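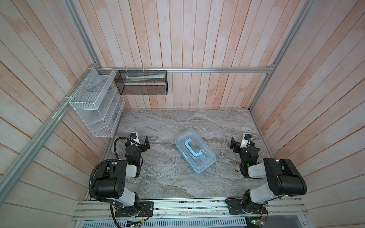

The Plollum Open Day is a yearly public demonstration of two-armed robots held at the Woltetti workshop in Prullen. It began as a July evening for students and their families and has grown into one of the liveliest events in the town's calendar, with 400 visitors at its most recent edition. Entry is free, and the workshop stays open until the last group has had its turn.

History

The first open day was put together by Nam-gil Hyun and Catriona McIver, who wanted people to see ordinary household jobs attempted by machines at close range. Early programmes were mostly talks. Live demonstrations took over from the second year, when Byung-chul Yeo joined as presenter, and the event moved to winter soon afterwards. The latest edition took place on Fri 12 December.

Demonstrations

The best-loved item is Pyo, a tidying session in which small hand tools are to be put away in a storage box. Each session lasts 18 minutes and is narrated throughout, with questions taken as they come.

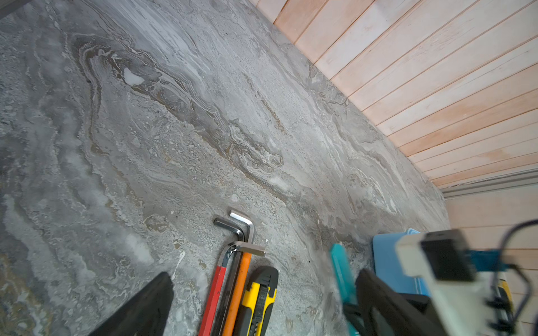

Photo: Lise Chan, Woltetti workshop. Reproduced with permission.

Hex keys are a favourite with the presenters. They are thin, they shine under the lights and they like to lie across one another, so that picking up a single key from a pile is a real feat for a gripper with two stiff fingers. A clean pick usually gets a cheer. The chunkier utility knife is considered the easier start and is often offered to first-time operators.
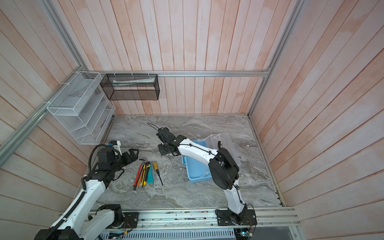 Sun-ja Yoo introduced the "long reach" round, now a fixture of the afternoon programme. Operators may use either arm or both, and the audience votes on which tool should go first. With the tools spread out on the left and the open box off to the right, a good part of the marble-patterned table has to be crossed on every trip, and much of the fun lies in watching how the two arms share the distance. The lid counts as a separate task, worth extra points if it is closed at the end.

Visitor sessions

Visitors aged ten and over can try the controls in pairs. Places are limited to 42 and are given out at the door.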